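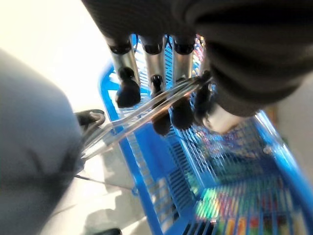
The case for the slatted basket

Most complaints about store baskets concern wheels and handles. The walls get less attention, and I think they matter more. I have kept notes on baskets since February, covering 18 trips to the Laris and Dizon stores, and my preference is now settled: plastic, slatted on all sides, in a bright color.

Slats drain. They let a shopper check the contents from the side. A solid wall does neither, and crumbs collect in its corners. The usual objection is that thin items catch in the gaps. In my notes this happened 3 times, each time with a utensil handle, and each time the item came free without damage.
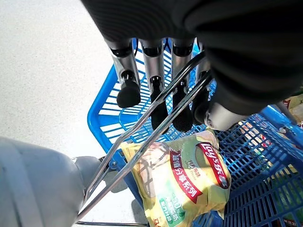 Blue basket with slotted sides and floor, chrome rods crossing in front.

Color is the second point. Clear plastic goods, tongs and scoops especially, are easy to leave behind in a gray or black basket. Against blue their edges show.

Bags of chips should go in last, on top. No wall design changes that. Stores that are replacing baskets this year should order slatted ones and spend the difference on better handles.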